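Vilmos Rácz has taught by remote control at the Skonotberg laboratory for 14 months. A pen exercise, he says, can need up to 90 attempts from a new operator.

"The arms copy my hands, including my mistakes," he told us. "I slow down when the grippers come close - haste spoils the recording."

His colleague Emmett Nakamura reviews each demonstration before it is used for training.

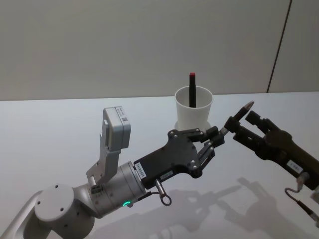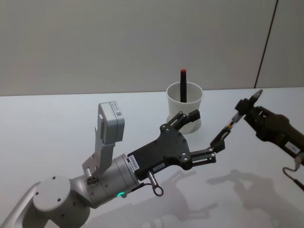

Two arms at close quarters, with a marker standing in the white cup behind.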